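Stand: 1. September 2024

# Hinweise zur Nutzung der Gemeinschaftsküche: Obst, Brot und Arbeitsflächen

Die nachstehenden Hinweise gelten für alle Hausgemeinschaften der Wohnanlage Tillov. Sie ersetzen das Merkblatt vom Mai und sind beim Einzug neuer Bewohnerinnen und Bewohner auszuhändigen. Rückfragen richten Sie bitte an die Hauswirtschaftsleitung, Herrn Johannes Nel.

## 1. Arbeitsflächen

Die hellen Tischplatten sind vor und nach jeder Benutzung mit einem feuchten Tuch und einem milden Spülmittel abzuwischen. Scheuermilch und raue Schwämme sind nicht zu verwenden, da sie die Oberfläche stumpf machen und Verfärbungen begünstigen. Flecken von Beeren, Rote Bete oder Kurkuma werden mit einer Paste aus Natron und wenig Wasser bestrichen, die 5 Minuten einwirkt und anschließend mit klarem Wasser abgenommen wird.

Heiße Töpfe und Bleche gehören auf die Untersetzer im Regal neben dem Herd. Geschnitten wird ausschließlich auf Brettern. Für Brot und für rohes Fleisch stehen getrennte Bretter bereit; das Fleischbrett wird nach Gebrauch bei mindestens 60 Grad gespült.

Persönliche Gegenstände, Schlüssel und Post sind während der Zubereitung von Speisen nicht auf der Arbeitsfläche abzulegen.

## 2. Lagerung von Obst

Äpfel geben beim Reifen Ethylen ab. Liegen sie neben Bananen, werden diese deutlich schneller braun. Beide Sorten sind daher getrennt aufzubewahren: Äpfel kühl und dunkel, nach Möglichkeit im Vorratsraum, Bananen bei Zimmertemperatur und ohne direkte Sonne. In den Kühlschrank gehören Bananen nur, wenn sie bereits vollreif sind und noch am selben oder am folgenden Tag verbraucht werden. Die Schale verfärbt sich dort dunkel, das Fruchtfleisch bleibt zunächst genießbar.

Soll unreifes Obst nachreifen, kann die Nachbarschaft zum Apfel genutzt werden. Eine harte Birne oder Avocado wird dazu mit einem Apfel in eine Papiertüte gelegt und täglich geprüft.

Druckstellen sind vor dem Einlagern auszusortieren. Angestoßene Äpfel können zu Mus verarbeitet werden. Die Hausgemeinschaft Vidia verwendet hierfür folgendes Verhältnis, das sich auch bei säuerlichen Sorten bewährt hat:

- 1 kg Äpfel, geschält und entkernt
- 200 ml Wasser
- 40 g Zucker
- Saft einer halben Zitrone

Die Apfelstücke werden mit Wasser und Zitronensaft zugedeckt weich gekocht, danach gesüßt und zerdrückt. Im sauberen Schraubglas hält sich das Mus im Kühlschrank einige Tage. Das Glas ist mit Inhalt und Datum zu beschriften.

## 3. Brot und Brötchen

Brot wird im Brotkasten oder in einem Leinenbeutel gelagert, nicht im Kühlschrank, wo es schneller altbacken wird. Der Brotkasten ist einmal wöchentlich von Krümeln zu befreien und mit Essigwasser auszuwischen. Er muss vor dem Befüllen vollständig getrocknet sein. Bei Schimmelbefall ist der gesamte Laib zu entsorgen; das Entfernen der betroffenen Stelle genügt nicht.

Brötchen vom Vortag werden leicht mit Wasser besprenkelt und im Backofen kurz aufgebacken. Was bis zum Abend nicht verbraucht ist, kann in Scheiben eingefroren oder getrocknet und zu Semmelbröseln gerieben werden.

## 4. Körbe und Behälter

Geflochtene Körbe eignen sich für Brot und ganzes Obst, weil die Luft zirkulieren kann. Sie werden mit einem sauberen Tuch ausgelegt, das regelmäßig zu wechseln ist. Zur Reinigung genügt eine trockene, weiche Bürste. Hartnäckiger Schmutz wird feucht abgewischt; anschließend trocknet der Korb an der Luft, nicht auf der Heizung.

Offene Behälter mit glatten Wänden sind für Obst zu verwenden, das bald verarbeitet werden soll. Sie lassen sich heiß ausspülen und sind nach jeder Leerung zu reinigen, auch wenn sie sauber erscheinen. Gewaschenes Obst darf erst hineingelegt werden, wenn es abgetrocknet ist.

Spielzeug, Bauklötze und Bastelmaterial gehören nicht in Behälter, die für Lebensmittel bestimmt sind. Wer solche Dinge auf der Arbeitsfläche vorfindet, legt sie bitte in das Fach neben der Tür.

## 5. Reihenfolge beim Aufräumen

Nach gemeinsamen Mahlzeiten hat sich die nachstehende Reihenfolge bewährt. Sie wurde von Herrn Kasun Bhuiyan für das Haus Msimang erarbeitet und gilt nun für alle Häuser.

1. Leicht verderbliche Speisen abdecken und kühlen.
2. Brot und Brötchen in den Brotkasten legen.
3. Obst durchsehen und nach Sorten getrennt einräumen.
4. Leere Behälter spülen und abtrocknen.
5. Tischplatte von hinten nach vorn abwischen, zuletzt die Kanten.
6. Tücher zum Trocknen aufhängen.

Die Küche im Haus Dendis ist ab 17 Uhr für die Abendgruppe reserviert und bis dahin geräumt zu übergeben. Fehlende oder beschädigte Behälter werden in die Liste an der Innenseite der Vorratstür eingetragen. 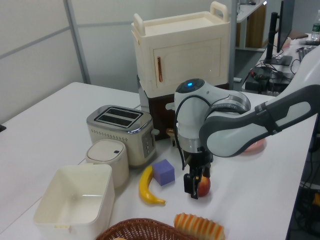

Ersatz gibt die Hauswirtschaftsleitung gegen Rückgabe des beschädigten Stücks aus. Eigene Behälter dürfen mitgebracht werden, sofern sie lebensmittelecht und mit Namen gekennzeichnet sind.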